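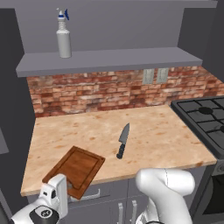
Haltport Kitchen Kit
Data card and README, release 18

Maintainers: Veronika Jakab (scenes), Zsolt Hegyi (control and logging), Lemlem Degefa (licensing)
Last edited: September 22, 2026

Summary

Haltport Kitchen Kit is a licensed package of simulated kitchen tasks for two-armed robots. It contains scene files, object models, recorded episodes and a replay tool. Everything in the kit is rendered; there is no footage from real kitchens.

The kit is sold to teams training or testing manipulation policies. It does not include a robot model for redistribution. Licensees who want to use their own arms should read "Changing the robot" first.

Contents

scenes/ kitchen layouts, one folder each
objects/ meshes, masses and friction values
episodes/ recorded runs, grouped by task
replay/ viewer and export scripts
docs/ task sheets and change log

There are 125 task variants, with 100 episodes for each. Failed runs are kept in a separate folder, episodes/rejected, and are not part of that figure.

Board tasks

This group covers taking hold of a cutting board on a worktop and moving it. Scenes may also hold a knife on the same counter and other household items out of the way, such as a spray bottle on a wall shelf. Those items are not targets unless the task sheet names them.

A board gripped at one corner will tilt. Tilt is permitted during the lift and is logged as an angle at each step. An arm with no part in the task may stay idle, and its joint values are still written to the log.

Contact between a knife and any other object except the counter is flagged in the episode file. A flag does not mark the run as failed. Buyers who need stricter rules can filter on the field knife_contact.

How episodes were recorded

Operators drove both arms by teleoperation. Bianka Kozma checked each run against its task sheet before release. The board tasks were recorded again in June after the friction values for wood were corrected; older copies should not be mixed with the present set.

Episodes are capped at 2000 steps. Runs that reach the cap are rejected.

Changing the robot

Replace the model file in the scene folder and run replay/check_reach. Recorded joint values will not carry over to a different arm. Object poses will, and can be used as targets.

Known faults

Gripper pads can sink slightly into thin objects at high closing force.
Hob grates use a simplified collision shape. Do not use them for fine placement tests.
The Wuvinura export format drops the tilt field.

Licence

One licence covers one site. Trained weights may be shipped in a product; scene and object files may not. Requests for wider terms go to Lemlem Degefa at Haltport.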